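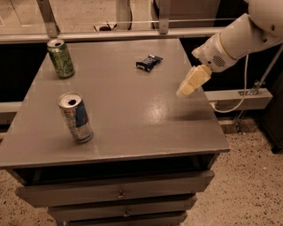 Lista de verificação da copa e sala de descanso, edifício Arkau, piso 2. Preenchida em outubro, às 15 horas, hora em que a sala costuma estar no seu pior. A regra da casa manda não deixar bebidas abertas nas mesas, e numa delas, cinzenta, com gavetas por baixo, estão duas latas abertas, uma verde e outra mais alta e fina, com um chocolatinho embrulhado a fazer companhia. Fica anotado.

Extintor: conforme. Etiqueta 3082, selo intacto. Serve de cabide a um guarda-chuva, já retirado.

Saída de emergência: não conforme. Abre bem até encontrar a caixa de papel da Indemska, que lá mora desde a última inspeção.

Micro-ondas: conforme, com reservas. O interior merecia uma inspeção só para si.

Tomadas: não conforme. Extensão ligada a outra extensão. Pedido 1731 aberto à Cusora, segunda via.

Frigorífico: termómetro a marcar até 15 graus. Para vinho tinto, aceitável; para iogurtes, não.

Caixa de primeiros socorros: completa, exceto pensos, gaze e tesoura.

Próxima visita: depois de desimpedida a porta.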